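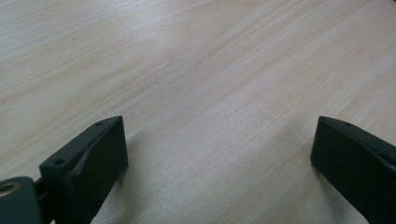
The county wants to put speed cameras on Flakdale Road, and the argument goes like this: people drive too fast past the Rultholm turnoff, people who drive too fast get hurt, so a camera that mails them a bill will keep them safe. I agree with the first two parts. I have lived a block off Flakdale for most of my adult life and I have been passed on the right by a cement truck. It's the third part I'd like to see somebody prove.

Start with the numbers the county handed out in December. A five-day count found 2000 vehicles a day on the stretch between the turnoff and the feed store, and 400 of them were over the limit. That sounds bad until you ask how far over. The handout doesn't say. Someone doing 37 in a 35 is in the same pile as someone doing 60, and those are two different problems. One of them is a menace. The other is my mother-in-law.

I asked about this at the Saturday open house. The man at the table told me a breakdown would be "available at a later stage." I asked which stage. He gave me a brochure.

The brochure comes from Farnine, the company that would install the cameras, run them, mail the tickets and keep a share of each one. I don't think that makes them crooks. It does mean the only glossy paper in the room was printed by the people who get paid per violation, and I'd feel better if the county had brought some of its own.
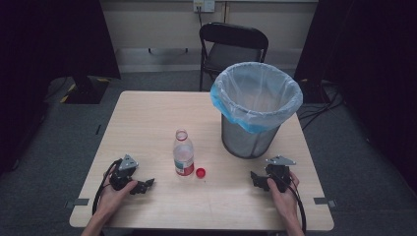

Then there's the limit itself. Flakdale drops from 50 to 35 at the bottom of a long hill, and the sign telling you so stands behind a maple that has not been trimmed in years. In summer you see the sign when you are level with it. Marlina Nasution, who drives a school bus on that road twice a day, told the county board last spring that she only knows where the limit changes from memory. She asked for a second sign higher up the hill. She is still waiting for it. A sign costs less than 500 dollars, by the board's own figure.

Supporters keep bringing up Tambunan Avenue, where a camera went in two years ago and crashes fell. Fine. But the same summer the city also narrowed the lanes, put in a left-turn arrow and moved the bus stop away from the corner. Maybe the camera did the work. Maybe the arrow did. I can't tell from the report, and neither can the people quoting it.

What I would do first is dull. Cut back the maple. Put up Marlina's sign. Paint the edge lines, which have worn away on the curve. Park a deputy at the feed store for a few mornings and let him stop the ones doing 60, who will remember a conversation at the side of the road a lot longer than an envelope that shows up weeks later. Then count the cars again, and this time write down the speeds.

If the fast ones are still fast after that, I'll listen to the camera people. The board votes next month, and the contract runs five years.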